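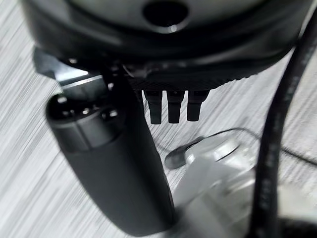
Home > Laundry & Linens > Folding and Storage

August
Posted by Fadi Saliba

What is the best way to fold pillowcases and small sheets if you don't have a table?

I moved into a one-bedroom in Folomdale and there is no table big enough to fold on. I have been doing all of it in the living room, standing in front of the sofa. Towels are fine. The trouble is the light gray pillowcases and a small sheet from the same set. They have a slight sheen and they slide around. By the time I get two corners matched up, the other end has bunched into a ball, and what I put on the shelf looks like it came out of a suitcase.

The sheets are 400 thread count, if that matters. I have tried folding on the bed but it is against the wall on two sides and I can only reach one edge properly. I don't want to iron. I would like a method that works standing up, and I would like to know if I should be taking things out of the dryer earlier. The dryer is a Grullau, the stacked kind, and I usually let it run to the end of the cycle.

Thanks in advance.

daduvport_linens

Yes, take them out earlier. I pull mine when there are a few minutes left and the hems still feel a little cool. If you leave that kind of fabric in until the end and then let it sit in the drum, the creases set and you will be fighting them all the way through.

For folding standing up, do the long side first. Hold the pillowcase by two corners on the same long edge, one in each hand, arms apart. Don't pull it tight right away.

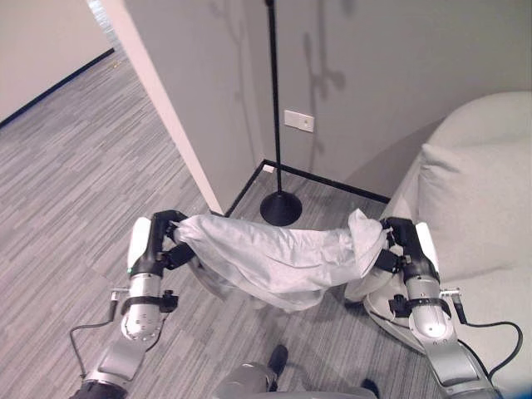 Let the middle hang for a second, then give it one snap downward and pull your hands apart until the top edge is straight. Most of the wrinkles drop out at that point. Then bring your right hand to your left, put both corners in the left hand, and run your free hand down to find the fold. Snap it again. After that you can lay it over the back of the sofa or on a seat cushion and do the last folds there.

If one corner keeps bunching up, you are probably holding too much fabric in that hand. Pinch only the hem. People tend to grab a fistful with slippery cloth, and then the edge can't straighten out.

The small sheet is the same, except you fold it in half over the sofa back first so it isn't dragging on the floor. If it is a fitted sheet, tuck the corners into each other before you start -- there are plenty of threads here on that already, so I won't repeat it.

Toprak1766

Just roll them. I quit folding pillowcases years ago. Roll them up and stand them in a basket. Looks fine.

hallcloset707

I agree with the first reply about the dryer but I do the folding differently. I lay the pillowcase flat on the sofa seat, closed end toward the back, and smooth it with my forearm from the middle out. Fold in thirds lengthwise, then in half, then in half again. The seat cushions are soft, so you have to press down more than you would on a table. A large cutting board or a piece of stiff cardboard under the cloth helps a lot. Mine is the back panel from an old bookshelf and it slides behind the sofa when I'm done.

Thread count won't make much difference here. I have one set at 400 and another at 500 and they wrinkle the same. What did make a difference was washing them separately from the towels.

One more thing -- store the folded set inside one of its own pillowcases. Even if the folding came out a little rough you won't see it on the shelf, and you don't have to hunt for the matching pieces when you change the bed.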